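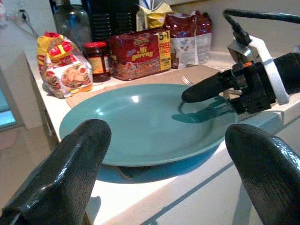
13th May
By Svatopluk Zelenák

Does the fork go on the left, even for the little ones?
Yes, and we'd gently encourage it from the first day, although if yours turns up on the other side (or half under the plate, as happens at my house most nights) supper will still be lovely.

Do I need proper placemats?
Not at all! A piece of clean cardboard does a fine job on the counter, and the kids can colour it in while they wait - we went through 16 of them last September.

Which plates suit the Trirness supper plan?
Any wide, shallow plate with a bit of a rim, so the sauce stays where you put it. Ours are a cheerful blue-green and I'm terribly fond of them, but please use your favourites.

My counter is full of groceries. Is there room to eat there?
Usually, yes. Push everything back along the wall and you'll be surprised how much space one plate doesn't need.

How long should setting up take?
Give a new helper 18 minutes and plenty of praise. It does get quicker, I promise.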